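Budgeting for hand-held grippers, what am I missing?

Urbonaitė
I've got 1,270 to spend on kit for our pick-and-place project, which kicks off in June. The grippers I like are 508 each, so two of them leaves me a bit for everything else (pads, a case, something to pick up!). Is two enough for three people? And does anyone budget for spare pads, or am I fussing?

Clurkton
Two is fine, just share.

Roald Strand
You're not fussing at all – pads are what I got wrong in my first budget. I put down one spare set and ended up buying 5 more at full price plus postage, which stung. Ask for a bundle price when you order the grippers, they'll often knock a bit off.

I'd buy the two and keep the rest back for pads and small soft things to practise on.
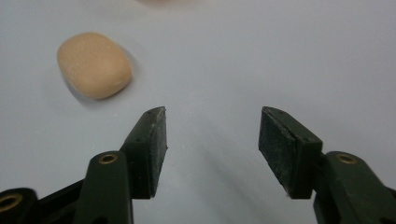
Oh, and check the delivery time before you promise anyone a start date. Mine took some 3 weeks, and the pads came separately after that.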